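Hat sorting, finally

10/03/2026

Quick one tonight, dinner's in the oven and I have 20 minutes.

So the hats. Every winter I say I'll sort them properly and every January they go back in the same carrier bag under the stairs, squashed flat, and come out looking like old pancakes. This year I'm doing it right. Got a pile on the bed, grey ones, the stripy one from Peltulside market, two that I'm fairly sure belong to Babar Bhutto and have done since the camping trip. Babar if you're reading – come and get them.

The white beanie is the one I care about. White was a silly colour to pick, I know. But it's soft and a bit fuzzy and it has the pink writing on the cuff, and I wore it nearly every day from Novmber on.

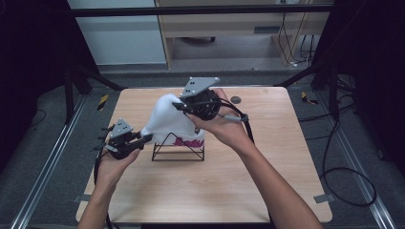 Stands are the thing, I reckon. A wire one with a triangle shape and a flat base does the job and takes up hardly any room on a table. I'd been using a jam jar before, which left a ring round the inside and made the top go pointy. Not a good look. A balloon works too if you don't mind it going bang at 2 in the morning.

Washing: cool water, a capful of the Katona wool stuff, squeeze, don't wring. Roll it in a towel. Then reshape it with both hands and leave it alone. I always fiddle with the cuff and then the fold goes wonky so you lose half the lettering, and have to start agian.

Still to do – gloves, scarves, the horrible snood. Scarves might go in the Kotasow box if I can find the lid. Mum says just hang them on the back of the door like a normal person.

Right, oven's beeping. Gloves at the weekend, maybe.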